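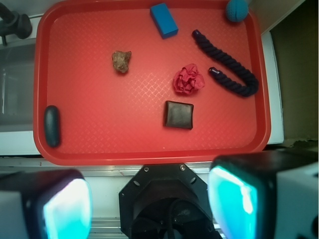

A blue block, a small rock and a teal ball on a red tray.

The download said four hours left, then fourteen minutes, then four hours again. She put the controller on the arm of the couch and went to make toast.

Griltano was eighty dollars now. The last one had been sixty, and the one before that she had bought used, with someone's save file still on it. She had played that file for a week before starting her own. Whoever it was had spent everything on boats.

Her brother had called in the afternoon to ask if she was buying it. He wanted to play the Serholm map together, the way they used to, one of them driving and the other reading directions off the phone. He said he had saved up for it. She said she would think about it, and then she bought it before he hung up.

The toast burned on one side. She scraped it over the sink and ate it standing.

At ten o'clock the bar was full and the game asked for an update. She let it run. The menu music had changed. She turned it down and looked through the vehicles until she found the Tak, the ugly green truck with the bad brakes. It was locked. The store wanted 200 coins for it, and coins came in packs.

In the old game the Tak was free. It was parked outside the gas station in Clindis when you started, with the door open.

Her phone buzzed. Her brother had sent a picture of his screen, still on the download. Thirty percent.

She backed out of the store, picked the gray sedan and drove it to Clindis. The gas station was there. She parked beside the pumps, left the headlights on, and waited for him to get in.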